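In defense of the ugly vegetable drawer 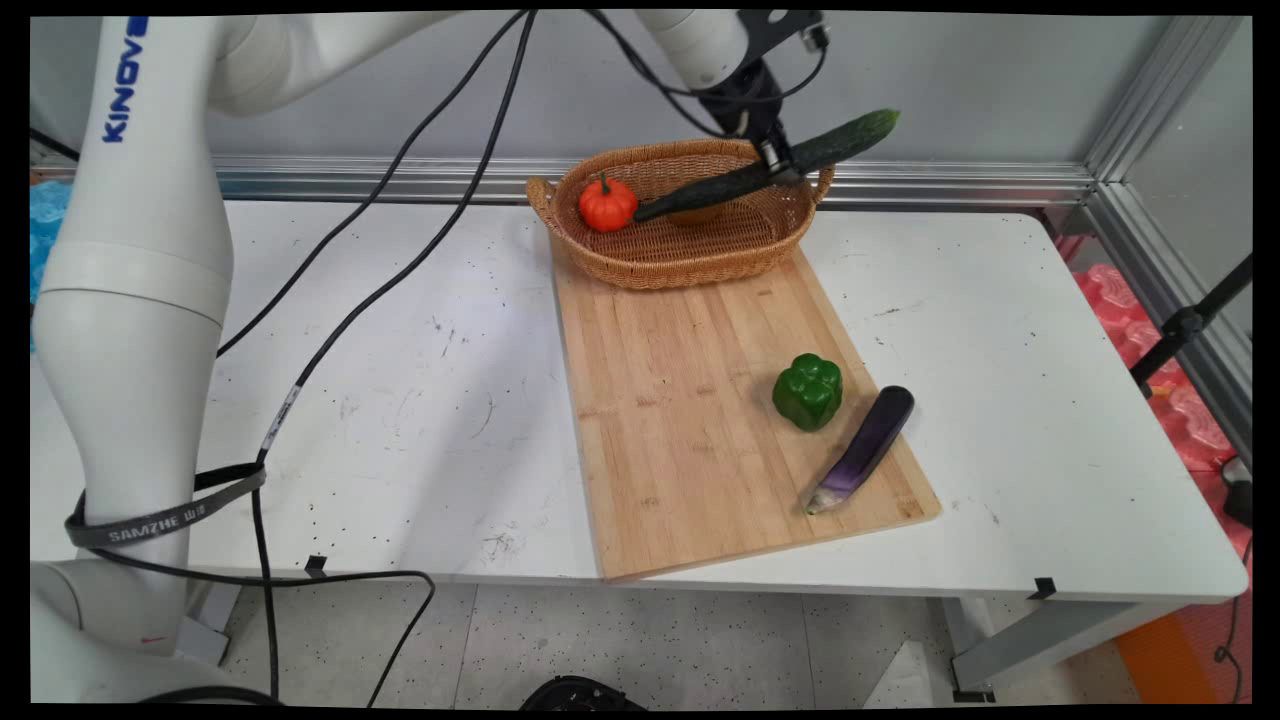

Cucumber, pepper, eggplant and one small pumpkin.

I canceled my meal kit in June and I have been insufferable about it ever since. Ask my sister. Ask Rekha Joseph, who sits across from me at work and now eats lunch with her headphones in.

I was a Stisavlow customer for 2 years. If you've never had one of these, a box shows up with everything in tiny packets, and you get a card telling you to use one tablespoon of this and half a scallion of that. I liked it! I want to be fair here, because people who quit things tend to pretend they always hated them. I was working late, I was tired, and somebody else deciding what I ate on a weeknight felt like being tucked in. I cooked 111 of those cards. I know the number because I kept every one in a shoebox, thinking I'd make them again someday, and I made exactly two.

That's my complaint, really. After 111 dinners I still couldn't cook. I could follow a card. If you had handed me an eggplant and walked out of the room I'd have stood there holding it until you came back.

The companies like to say they teach you. My last email from them congratulated me on my "culinary journey," which made me laugh out loud on the bus. What I'd learned was how to open little bags. I never had to look at a pepper and decide if it was still good, and I never had to figure out what to do with the other half of the cabbage, because there was no other half. But the other half of the cabbage is where cooking comes from! Soup, slaw, fried rice, that thing my mother did with mustard seeds — every one of those dishes exists because somebody had cabbage left over and was too cheap to throw it out.

So now I shop at Thampi, the produce place two bus stops past my apartment, and I buy whatever looks decent and isn't expensive. I don't plan. My friend Lakshmi Pinto thinks this is madness (she has a spreadsheet, and she's a better cook than I am, so take that however you want). She says no plan means waste, and some weeks she's right. I have killed a lot of cilantro. In my first month I let a whole bag of green beans go to slime, and I felt so guilty about it that I ate cereal for dinner two nights running.

But I got better, and I got better from the mistakes, and the box had been carefully protecting me from making any. I can tell by now when a cucumber has a day left in it. I know that eggplant drinks oil like it's been in the desert, and that you have to either accept this or roast it. I know you can put nearly anything in a pan with onions and an egg. None of that was on a card.

I hear the objection about time, and it's a real one. If you've got three kids and a night shift, get the box, get the frozen lasagna, get whatever gets you to bedtime. I'm not coming for your lasagna. I'm talking to people like me, who had the time and spent it scrolling while the pre-measured rice simmered.

I also miss parts of it. The spice packets were great. I still can't make the peanut sauce, and I've tried four times.

Last night it was pepper and eggplant with too much garlic, over rice, eaten standing up. A bit burned on one side. I'd make it again, except I didn't write anything down, so next time it'll be something else.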